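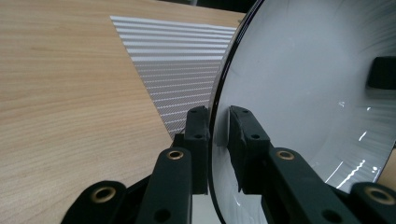 I went to the open day at the Welbridge lab in November and finally got around to typing up my notes. Ailbhe Corrigan ran the table-setting demo, and she let visitors stay close while the work went on. The bowl was held by its rim, one black finger on the inside and one on the outside. Our group had 15 people in it, so I stood at the side for most of it.

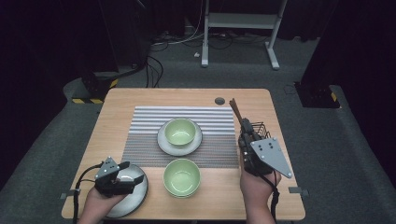 The part I liked best was the talk afterward. Ailbhe said thin rims are harder than they look and that she would like 1000 more tries before she trusts the results. I asked about glassware and she said maybe next year. Parking was seven dollars, and the Grevley bus stops right outside if you'd prefer that. I took the bus home.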